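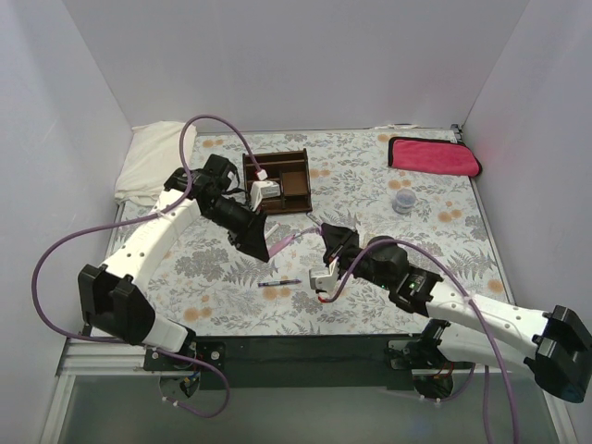 **Why does a gripper that has been fine all morning suddenly let go of things?**

Most often the cable is tugging at its connector as the wrist turns, the signal drops for a moment, and the gripper relaxes before the controller has caught up.

We had a good many letters about this over the winter, and we'd like to thank everybody who took the trouble to write, especially the workshop at Stelldale, who sent us a very patient log of one arm dropping the same spoon for most of a Thursday. Their notes are the reason the Iltwood Wrist Cable Kit has been changed, and this page covers the new version.

## Iltwood Wrist Cable Kit, part 2549

Suits the Kwofie two-arm bench, left or right side. It replaces part 2408, which we no longer sell.

The old cable was a decent cable, and if yours has given you no bother you're welcome to carry on with it. The trouble was in the plug, which had no latch and relied on a snug fit. On a bench sorting pens and other small, light things the wrist twists back and forth all day long, and after a while the plug could creep out just far enough to lose contact. You would see the gripper open, the arm carry on to the tray quite happily with nothing in it, and then a fault 111 on the controller – sometimes a good few seconds later, so it was easy to blame the wrong movement.

The new cable has a latching plug and a softer jacket, and it comes long enough to leave a proper loop beside the elbow. Please do leave that loop! We know it looks untidy, and we've all been tempted to tie it back neatly, but a cable pulled tight along the arm will work at its plug whatever we put on the end of it.

### In the box

- 2 cables, one for each arm
- zip ties
- a printed fitting sheet

### Fitting

Switch off at the wall and support the arm by hand before you unplug anything, as the wrist will sag without power. Fit the ties along the upper link first, finger-tight, then turn the wrist slowly by hand to both ends of its travel. If the cable goes taut at any point, let some more through and try again. Trim the ties last.

### If you still have part 2408

Keep hands off the table while the arms are live, and don't give them anything sharp or breakable to hold until the cable has been changed. A fault 111 shouldn't be cleared and ignored, even if the arm seems to recover. Trinbridge hold stock for exchanges and will swap old for new until the end of October, with or without the original box.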